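Didlow Household Recycling Service
Notice to residents regarding the sorting of plastic bottles and the labels fixed to them. This thread replaces the guidance issued in March. Please read all posts before raising a query.

1/ From this Sunday, the sorting room at Didlow will accept coloured plastic bottles as well as clear ones. Residents may bring them in the same bag. There is no need to separate them by colour at home.

2/ Bottles should be emptied and rinsed once with cold water. A small amount of water left inside is acceptable. Bottles holding oil, paint, fuel or garden chemicals remain excluded and should be taken to the hazardous goods counter, which is reached from the lower car park.

3/ Several residents have written to ask whether labels must be removed. The answer depends on the type of label. Paper labels may be left in place. Loose plastic sleeves, of the kind that can be cut and slid off in one piece, should be taken off and placed in the general waste.

4/ Printed film which is bonded to the bottle should be left alone. We ask residents not to scrape it with knives, wire wool or scouring powder. Scraping seldom removes the whole of the label and tends to leave small flecks of film in the sink, from where they pass into the drain.
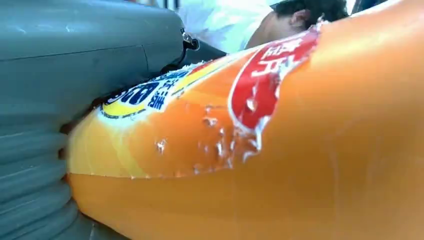

5/ A bottle with a torn or partly rubbed label will be accepted on the same terms as any other. Staff have been instructed not to turn bottles away on account of their appearance. If you were refused in the past for this reason, you are welcome to bring the items back.

6/ The language of the label is of no consequence. We receive drinks, sauces and cleaning products bought from many shops, and a good number carry no English wording. Where the contents cannot be established from the label, please tell the member of staff at the desk what the bottle held. Yến Chu is present on Sunday mornings and can read Vietnamese labels, and some Chinese ones, for residents who are unsure.

7/ Large bottles may be brought whole. Please do not cut them in half. Cut edges have caused injuries to sorting staff, and halved bottles nest inside one another and jam the chute. Bottles may be flattened by hand if the cap is loosened first.

8/ Caps should be screwed back on after rinsing and flattening. Trigger sprays and pump tops contain metal springs and go in the tub marked Mixed Parts, beside the door.

9/ Bags. The blue bags supplied by Plastis hold up to 3 kilograms and should be tied with a single knot. Further rolls may be collected from the desk on production of a Didlow address. Residents without a bag may use a rigid crate, which will be emptied and returned to them.

10/ Storage at home. Adanech Demissie of the housing office has asked us to repeat that bags must not be left on shared landings or beneath stairs. Flats in the De Haan building have the use of the ground floor store, room 414 having been withdrawn for repairs. Keys are held by Fasil Wolde.

11/ Refillable bottles. Residents who wish to keep a sturdy bottle for household use should mark it plainly with its new contents. Food and drink must never be stored in a bottle that has held a cleaning product, and cleaning products must never be decanted into a drinks bottle. This applies even where the original label has been lost.

12/ The service handled 2000 bags last year. Of these, 500 had to be opened and sorted again by hand, chiefly on account of glass, nappies and food left in containers. Worn labels were not a cause of rejection in the audit prepared by Efthymia Tsakiris, and the previous wording on that point has been withdrawn.

13/ The printed leaflet still says "remove all labels". This is out of date. Corrected copies are expected from the printer shortly and will be left in the entrance hall and at the library. Please recycle the old leaflet with your paper.

14/ Residents who have difficulty carrying bags may request a doorstep collection through the housing office. Requests made before noon on Sunday will be placed on the following week's list. Abrehet Beyene will confirm the collection by telephone.

15/ Replies to this thread are read on working days. Questions concerning glass, tins or batteries should be sent to the main desk, as those materials are dealt with under separate guidance.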